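How to Get a Sticky Residue Off Almost Anything

By Jamie Kershaw
September

At some point you will buy a jar, a picture frame or a mixing bowl with a price sticker on it, and the sticker will come off in eleven pieces and leave a gray smear that collects every crumb in the house. I have spent more of my adult life on this than I'd like to admit. What follows is the order I do things in, mildest first.

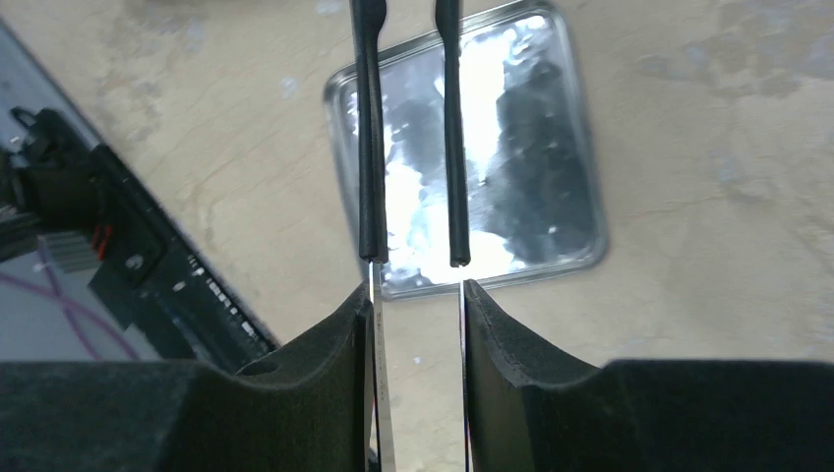
Step 1: Work out what the thing is made of

Glass, glazed china and stainless steel can take nearly everything on this page. Plastic is touchy, and clear plastic is the touchiest. Painted and varnished wood will forgive oil and warm water but will hold a grudge over alcohol. Bare wood, unglazed pottery, suede and paper each get their own rules further down, most of which are "go slowly and lower your hopes."

If you can't tell, turn it over and test on the bottom. Leave a dab of whatever you plan to use for 20 minutes, wipe, and look at it in daylight. Kitchen lighting has approved many things it shouldn't have.

Step 2: Warm the label before you pull it

Most residue is made in the first three seconds, by somebody impatient. A hair dryer on medium, moved back and forth a hand's width away, will soften the glue enough that the label lifts in one sheet. Start at a corner and peel back low and slow, almost flat against the surface. Pulling straight up tears the paper and leaves you with the fuzzy layer.

For jars, skip the dryer and fill them with hot tap water. Put the lid on, wait, and try the corner again. Don't pour boiling water into a cold jar unless you enjoy sweeping.

Step 3: Soak what can be soaked

Hot water, a squirt of dish soap and a spoonful of baking soda will deal with the old-fashioned paper label, the kind stuck on with something like flour paste. Half an hour is usually plenty. The label floats off and blocks your drain, so fish it out first.

If you come back and the paper has gone but a clear, rubbery film is still there, you have the modern kind of glue. More soaking won't help. I once left a batch of olive jars in the sink overnight to prove otherwise, and in the morning I had very clean jars with film on them.

Step 4: Oil

Cooking oil is the cheapest thing that works on rubbery glue. Any sort will do – the good olive oil has no special gift for it. Rub on a thin coat, leave it 14 minutes (I set the timer for fifteen and lose patience), then roll the glue off with your thumb. It comes away in little gray worms.

For thick patches, mix the oil with an equal amount of baking soda to make a paste. It has just enough grit to help and not enough to mark glass. Keep it away from glossy plastic, where "just enough grit" is too much.

Peanut butter also works, and there are people who swear by it. It works because it has oil in it. You could simply use the oil and eat the peanut butter.

Step 5: Rubbing alcohol, for what's left

Dampen a cotton pad, hold it on the spot for a minute, then wipe in one direction. Going in circles spreads the glue into a larger, thinner patch of glue. Open a window, and stay away from the stove and any candles.

Don't use alcohol on varnish, shellac, acrylic or anything your grandmother painted.

Step 6: Scraping, if you must

Try an old plastic card first, held nearly flat. It'll get under softened glue without marking the surface, and when the edge gets gummy you can wipe it and carry on.

A metal scraper is for flat, plain glass only. Keep the glass wet with soapy water, push forward in short strokes, and lift the scraper off before you bring it back. Dragging it backward traps grit underneath and draws a line you will see every sunny morning from then on.

Step 7: Wash everything again

Oil leaves oil. Finish with hot water and dish soap, rinse, and dry with a clean cloth. Run a fingertip over the spot – if it squeaks, you're finished, and if it drags, go back to Step 4.

The awkward cases

Books: warm the sticker briefly with the dryer and peel. For what remains on a glossy cover, a white pencil eraser does well. Oil on paper is permanent.

Fabric: freeze it for an hour, crack off what you can, then work dish soap in from the back and launder. Check before it goes in the dryer, which will bake the remains in place.

Bare wood: a very little warm soapy water on a cloth, dried right away. After that it's fine sandpaper, with the grain.

Car windows: heat and soapy water outside. On the inside, look for heating wires or tinted film before scraping anything. Corrado Gentile, my neighbor, would like me to add that he did not look.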